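Javgate Neighbors Help Board
Home & Repair > Walls and Paint

Scuffs on flat paint keep coming back shiny, what am I doing wrong
Asked February 6, 2020 by plumeck_renter

Moving out of a rental in 25 days and the landlord is picky. Walls are flat paint, kind of a gray blue or gray green depending on the light. Lots of scuffs and smudges. I tried one of those foam eraser things on a patch in the hallway and now the patch is shiny. From the side it looks worse than the scuff did. Tried it again softer, same thing.

Also little white specks here and there, don't know if thats chipped paint or spackle or what. Do I clean, touch up, or just repaint the whole wall? Don't have the paint can. Deposit is 1,000 so I care.
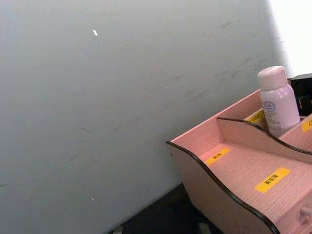
3 answers

Answer by Noreen Siddiqui
Stop with the eraser. It's super fine sandpaper basically, and flat paint has no sheen to lose so it gets burnished. You can't un-shine it, you have to paint over.

For the rest of the wall: soft cloth, warm water, one drop of dish soap. Wring it out till it barely feels damp. Dab, don't rub. Then a second cloth with plain water. Let it dry all the way before you judge, wet flat paint always looks blotchy and people panic and scrub more. Start low and work up so you dont get drip marks.

Gray streaks that run diagonal are usually from furniture or a bag strap, those come off ok. If it's a dent with a gray line in it, that's spackle and paint.

Clear the furniture away from the wall first, or at least pull it out a foot. I skipped that once and got soapy water down the back of a bookcase.

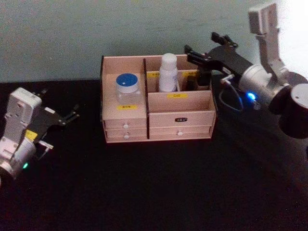 Matching paint with no can. Cut a chip the size of a quarter from somewhere hidden, behind an outlet cover is good, and take it to a store with a scanner. Bultow Hardware did mine in September, sample size is plenty. Ask for FLAT, say it twice, they gave me eggshell the first time. Keep the leftover in a small clear jar with a tight lid, like the blue topped one on the shelf there, so you can see the color without opening it — and put tape on it with the room and the date. Use a mini roller for touch up, a brush leaves edges you can see. Feather it out past the spot. If it still flashes after two coats just do the wall corner to corner.

Answer by Heiðrún Lund
Agree with most of that but ask the landlord for the paint name before you cut anything!! Mine had it on a list and emailed it same day. Saved me the chip.

White specks: scrape one very lightly with a fingernail. Comes off, it's a drip of somebodys ceiling paint, leave it or flick it off. Doesn't, probably the primer or drywall showing and a dot of paint on a Q-tip fixes it. And if you use a spray bottle, spray the cloth and never the wall — runs leave tracks on flat.

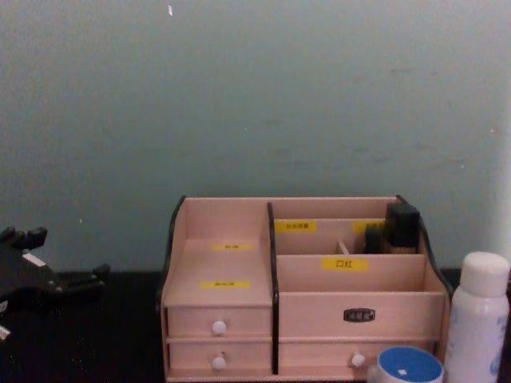 Spray bottle at right, desk organizer against the wall

Also check your lease, in some places small scuffs are normal wear and they can't charge you for it. I lived in my place 3 years and paid nothing.

Answer by kong_18
just repaint it. one gallon, done by lunch

Was this page helpful? 18 people found this helpful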